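# Can a robot do my dishes yet? Serious question, small kitchen

**Effie Baird**

I run the kitchen side of a guest house in Clorstead, 16 beds, and from breakfast until 10 a.m. I am a person who carries mugs. I carry them to the sink, I carry them to the rack, I carry them back to the tray. I have started to see them when I close my eyes.

My nephew says this is a solved problem and that I could have an arm bolted to the counter by December. My nephew also said the bread machine would change my life, and it is in the attic.

So, from people who have worked with these things: can a machine pick dirty mugs and plates off a cluttered counter and load a dishwasher, without me standing there? I don't need it to be fast. I don't need it to be cute. I would like it not to break more than I do, and I break plenty.

I already own a dishwasher, so please don't tell me to buy a dishwasher.

---

**ladlefoot**

Buy a bigger dishwasher.

Sorry, I read the last line after I typed that. But I'm leaving it up. We went from one rack to three at the church hall and it helped more than any gadget.

---

**gus_on_nights**

Short version: not in your kitchen, not by December, and your nephew is buying lunch.

Longer version. I spent four years as a line tech at a plant in Flenditz that packs glass jars. We had arms that moved 1000 jars an hour and never dropped one unless a person had been "helping." People would come on the tour, watch for a minute, and ask me why they couldn't have one at home. The answer is that every jar was the same jar, standing up, in the same spot, facing the same way, under the same lights. The arm wasn't clever. We had spent a fortune on making sure it never needed to be.

Now think about your counter at 9:30. One mug is upright, one is on its side, one is inside a cereal bowl, and one has a spoon in it. There's a dishcloth under something. You reach in and get all of it with one hand while talking to a guest about the bus. For a machine each of those is a separate job, and the mug in the cereal bowl is a bad one.

Mugs are popular with the people who work on this, by the way. A mug gives you a handle, a rim, an inside and an outside, so there are several ways to hold it and more ways to hold it wrong. Grab it by the rim and it can swing. Grab it by the handle and you need to know which way the handle points. A lot of the practice happens in simulation, where a dropped mug costs nothing and you can drop it all night. I approve of this. I have swept up after the other method.
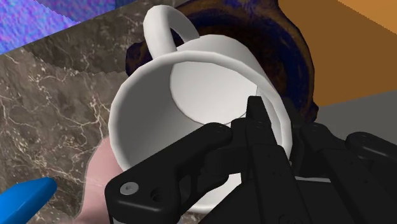
Then there's everything after the grip. Getting hold of a mug is maybe the part that is closest to working. Turning it upside down, finding a free slot in the rack, noticing it still has tea in it before turning it upside down -- that's where I'd want to see it with my own eyes, in a kitchen the salesman had never been in, with the salesman out of the room.

Some questions I'd ask anybody who offers you one:

- How many times out of 100 does it finish the whole load with no person touching anything?
- What does it do when it fails? Stop, try again, or carry on as if it had a mug?
- Who comes out when it's stuck, and what do they charge?

We once had a quote from an outfit called Girard for a small arm to clear the break room at the plant. It was $2406 a month and the fine print said dishes had to be "presented upright with 4 inches of clearance." If my coworkers could present dishes upright with 4 inches of clearance, I wrote back, they could present them to the sink.

What I'd do with the money: a second mug rack so the guests put them in it themselves, and a cart on wheels. A cart is a robot that has accepted its limits.

---

**Effie Baird**

Thank you, Gus. I've read the part about the break room out loud to my nephew. He says there's a thing called a Litex that does upside-down mugs. I asked if it does the tea and he went to look it up -- that was yesterday.

---

**marnie.k**

Would second the cart. Get one with a lip around the top shelf, ours didn't have one and we lost a whole tray on the door sill. Also check the wheels lock. Ladlefoot isn't wrong about the extra racks either.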